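Hand-held gripper drops small rounded toys but holds boxes fine. Pads or linkage?

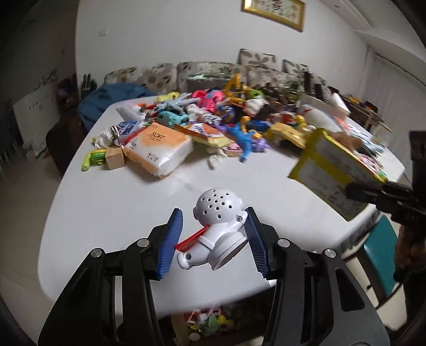 Reading time: 4 min

Asked in Home Builds > Grippers and End Effectors
Tags: gripper, pads, grip force, sorting

I have been building a pair of hand-held grippers at home, and the plan is to put one of them on an arm once the hand version is reliable. The job is sorting mixed household stuff on a table: toys, packets, small boxes. The jaws are parallel, driven by a trigger through a linkage on each side, and the pads are blue ribbed ones.

Flat things are fine. Cardboard boxes, carded packaging and packs of tissues all come up first time. The trouble is with hard plastic toys that have a rounded body. The worst one is a little white figure with a domed head full of small holes. It has a disc-shaped base, a sort of spout low down, and a red strip sticking out of the side. When I close on the dome it either squirts out forwards or turns until the strip is against a pad, and then it slips.

I kept a tally over a week of evenings. Out of 400 picks across everything on the table, 386 were good. Nearly all of the failures were this toy or something shaped like it, so the overall number looks better than it is.

What I have tried so far:

Squeezing harder. This makes the squirting worse.
Cleaning the pads with washing-up liquid. No change that I could measure.
Swapping the left and right pads over. No change.

The pads are the Flellel medium ones, 5 mm thick, glued to a flat backing plate. I can see a bit of toe-in on the pads when the jaws are open and I don't know if that is meant to be there. I would like to know whether to change the pads or rebuild the linkage, as the linkage is a lot more work.

Answer 1 (accepted)

Check the toe-in first. It costs nothing.

With hard round objects the angle between the two pads matters more than the squeeze. If the pads are still angled when they touch the toy, and the gap is wider at the tips than at the back, you have made a wedge and it will push the toy out forwards. Squeezing harder pushes it out faster, which matches what you are seeing. You want the pads parallel at the width of the object, or very slightly closed at the tips.

Cut a block of scrap wood to the width of the toy's head and close the jaws on it gently. Slide a strip of paper in at the tip and then at the back. If the paper is loose at the tip and tight at the back, that is your problem.

Then look at the pivots. On my own gripper the screws had backed off a little and each arm could rock sideways. I could not feel it with the trigger pulled, but the pads spread at the tips as soon as they met anything hard. Nip the pivots up until the arm just stops rocking and still moves freely. Put a drop of threadlock on afterwards or you will be doing it again in February.

If the linkage is sound and the pads are still open at the tips, put a thin shim between pad and backing plate at the tip end. Card will do for testing.

After that, think about the pads. Ribs on a rigid plate only touch a dome along a line or two. A softer layer behind the pad lets it wrap round the shape a bit. I used 3 mm closed-cell foam between the plate and the pad. Your boxes should still be fine.

As for the turning, grab the toy lower down. The disc will have more to hold than the dome, if you can get at it. When this goes on an arm you will have to choose the grasp point anyway, so you may as well find out now which ones work.

Comment from the asker: Did the paper test. Loose at the tips on both sides and one pivot was slack. Tightened it, shimmed the pads with cereal box, and did 42 picks on the white toy only. Three drops, all from grabbing it by the strip. Foam is on order. Thanks.

Answer 2

I would leave the linkage alone and buy softer pads. We have a gripper at the Marbridge workshop and the medium pads were useless on anything shiny. Went to soft and it was much better. They wear out quicker though, and they pick up fluff if you do plush toys, so keep a bit of tape handy to clean them.

Comment: Soft pads on an open wedge will still throw a ball out. Do the angle first.

Answer 3

Have you thought about suction? I have a Lengate cup on mine and it picks up cards and boxes no problem.

Comment: The toy in question has holes all over its head.

Comment from the author of answer 3: Missed that. Suction won't seal on it, ignore me. Might still be worth having for the flat packets.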